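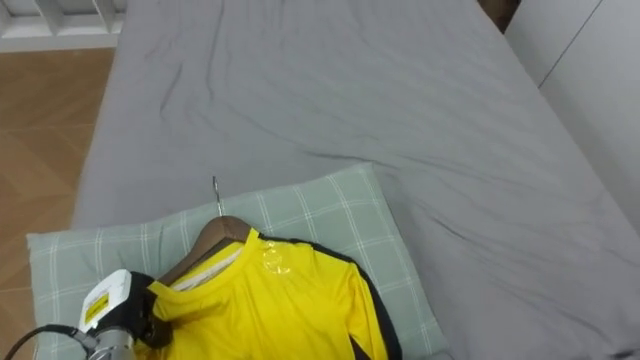 Yellow sports shirt on a wooden hanger, with the gripper at one shoulder.

Javer home arm, reviewed 8th June

We gave the Javer 13 jobs, mostly laundry. It managed six without help. Shirts on hangers were its best work – slow, but the collar usually ended up straight. Fitted sheets beat it every time, and so did odd socks. Setting up took about 3 hours and the manual is poor. At over £1,000 a month to rent, it costs far too much for what it does. I'd look again after the July update.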